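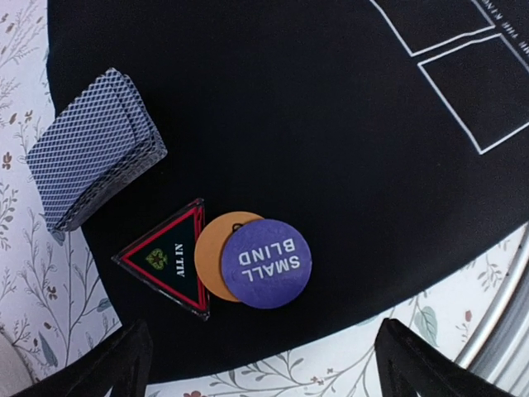 Photo: Paloma Okafor / Jandine Robotics Club

The SMALL BLIND button sitting on top of its orange neighbour, with the ALL IN triangle close by and the deck still to be dealt with. Picking a flat disc off felt is harder than any of us expected.

Welcome to the September gallery from our after-school robotics club at Jandine! Our students have spent this term teaching Samuel, our arm, to tidy up a card table, and they've put their whole hearts into it. The Porkgate program has grown to 912 lines of code (and a fair few colourful comments), and our logbook now lists 650 practice grabs.

A big thank you to Tonantzin Tlapale, who stays back until 6 pm with the Year 9s and never seems to mind - we'd be lost without her. Families are always welcome to pop in, have a look and ask the kids questions.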